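Wullon Robotics Club — Help Desk
Ticket 128: Right gripper loses tracking in the middle of a demo
Opened by: Gwawr Powell
Assigned to: Bernadette Riviere
Opened: April 2018
Priority: High (was Low, then Medium, then I asked nicely)
Status: Closed, with reservations

Gwawr Powell wrote:

We are recording hand demos for the Arnaud project and the right gripper keeps vanishing. Not from my hand, where it stays put and gets heavier by the minute, but from the tracking log. Position goes along nicely, then freezes, then comes back four or five inches from where it left. The left one behaves perfectly and does almost nothing, so it has the better job.

Software is Clesora, the build on the shared drive. I have restarted Clesora. I have restarted the computer. I have restarted my attitude.

Out of the last 17 demos, 7 have a freeze in them. Log attached.

Bernadette Riviere wrote:

Thanks for the log, which is the first one anybody has attached to a ticket this term. A few things to try before I come down:

1. Swap the two USB ports at the computer end and see whether the fault moves to the left gripper.
2. Run the marker check in Clesora with both grippers held still over the table.
3. Tell me which task you're doing when it drops. "All of them" is not a task.

Gwawr Powell wrote:

1. Swapped. Fault stays with the right gripper.
2. Marker check passes on both, every time. Held still, the right one is a model citizen.
3. It's the sphere task. The block stacking demos are clean. I hadn't noticed that until you made me go and look, and I resent it slightly.

Bernadette Riviere wrote:

So it works when you don't move and works when there's no sphere. That narrows it down to the part of the project we need.

Came down at lunch and watched her do three runs. Notes for whoever gets this ticket next year:

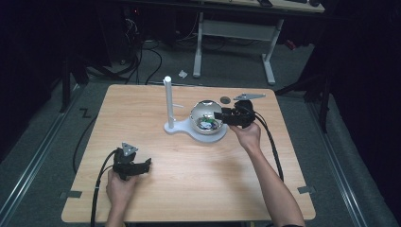
Tracking in our setup depends on Clesora finding the dots on the gray triangular plates, one plate per gripper, and matching them against the layout file. If it finds too few it freezes the last good position. If it finds dots it shouldn't, it guesses, and it guesses with great confidence. My money was on the second kind. Gwawr has the right jaws pressed against the side of a mirror-polished ball, and a ball like that hands the whole room back to you bent, so I went hunting for ghost dots. I draped my scarf over the sphere between grips, then had her do the same motion on a tennis ball. Still froze. Chrome acquitted, scarf now smells of the lab.

Next suspect was the cables. There are two on the right gripper and they loop down the side of the table and over the front right edge. I held them up for her like a bridesmaid for five runs. No freezes in any of them. Let go, and run six froze.

Gwawr Powell wrote:

For the record, she complained about her arm after run two. I have been doing this since October.

Bernadette Riviere wrote:

Opened the right gripper. The strain relief on one cable had worked loose, and the connector inside rocks whenever the cable gets pulled. On the blocks your hand stays near the front of the table and there's plenty of slack. On the sphere you reach up and in, the slack goes, the connector tips, and we get a gap of a fraction of a second. Clesora writes that down as "marker lost" because it has one error message and likes to use it.

Done today:
- Reseated connector, new strain relief from the Preten spares box (take the short ones, the long ones don't fit, ignore the label)
- Added slack before the cable goes over the edge
- Changed nothing in Clesora, put all thresholds back to where they were before somebody "tuned" them

Gwawr Powell wrote:

I was the somebody.

Ran 13 sphere demos after the repair, no freezes. I did fumble one of them entirely by myself, and the tracking recorded it in beautiful detail.

Can the 7 bad demos be saved? Two of them were good grips.

Bernadette Riviere wrote:

No. You could fill the gaps by drawing a straight line from the last good point to the next one, and then we'd be teaching the arm to teleport. Move them to the rejected folder and don't rename them "maybe."

Closing. Reservations: the left gripper has the same strain relief and is the same age. I've ordered a spare. If it starts up, reopen this ticket and don't start a new one, and check the cable before you touch a threshold.

Gwawr Powell wrote:

Reopening only to ask where the tennis ball went.

Bernadette Riviere wrote:

My bag. Returned. Closed again.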